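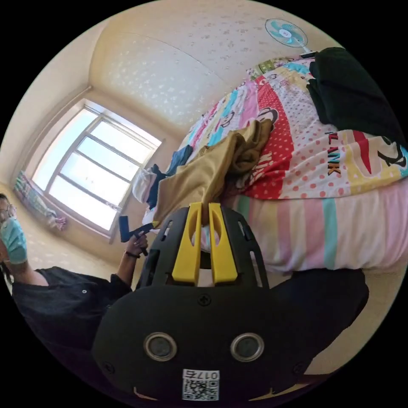

Week 2 - Folding Laundry on the Bed

I like the bed for sorting because it's the biggest flat surface most of us own. Spread everything out first, then group by weight. Hadiza Nwachukwu swears by darks first, but I start with the bulky stuff - corduroy, sweatshirts - and leave small things for last. Sleeves in, sides to the middle, hem up. Don't fuss over creases yet! 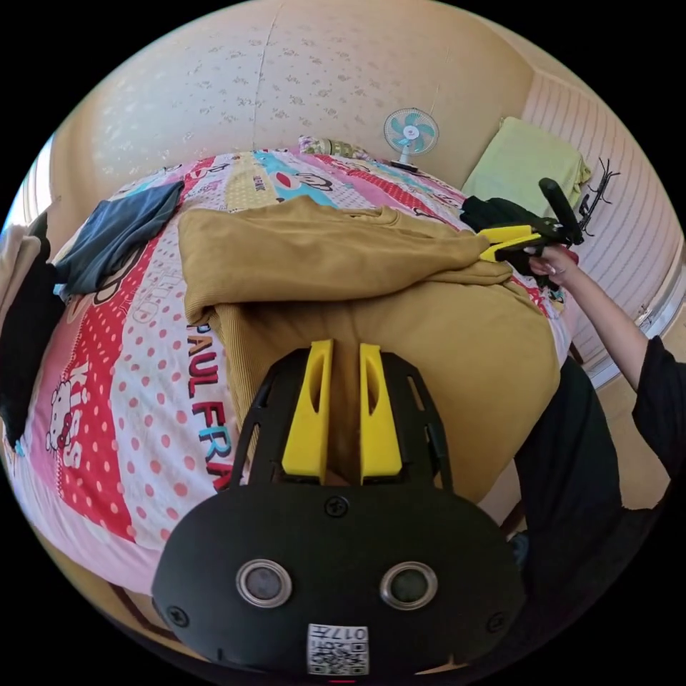
Fig. 2. Mustard corduroy bunched on the bed, one sleeve out.

For next time: bring 2 tops of your own and read Handout 19.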